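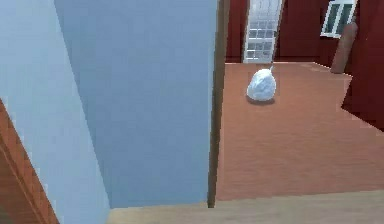 Our project looked at the rules a household robot ought to follow when it moves from one room to the next, and whether those rules could be written down plainly enough for another student group to use them without ringing us up. We did all our work in simulation, in the apartment model we called Casuda, and I have to say we grew rather fond of the place. The doorway between the beige floor and the terracotta one gave us most of our trouble (and most of our rules!). A white bag resting on the floor through a doorway looks like an easy target, but a robot has to decide where the hallway ends, how much room to leave at the door post, and whether it has permission to touch a thing it can only guess is rubbish.

Student project report, April
By the Lerkex project group

We started from the Hamik checklist, which our department gives to every automation group. It has 39 items, and a good many of them are written for factory floors with painted lines and fences. A home has none of that, so we went through it one item at a time, with a great deal of tea, and rewrote whatever didn't suit.

The rule we argued over longest was the doorway rule. Our final wording is: "Slow down before the threshold, stop if the view of the next room is blocked, and never reach through a doorway while the base is moving."

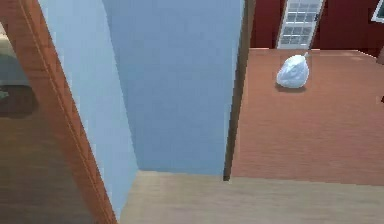
We tested that wording over 2000 simulated runs and logged 149 breaches, nearly all of them the robot creeping forward while it was still turning. Adding a full stop before the turn made the runs slower, and two of us still think it is too cautious, but we kept it in.

The second rule concerns loose items. Anything left on the floor is treated as belonging to somebody, and the robot must ask before it picks it up or throws it out. We borrowed this idea from the Ó Briain house rules used by last year's group, and we're grateful they kept such tidy notes. Next term we'd like to try the same rules with the lights turned down.

We use cookies to remember your settings. Accept | Decline

Contact the Lerkex project group | © Lerkex | Back to top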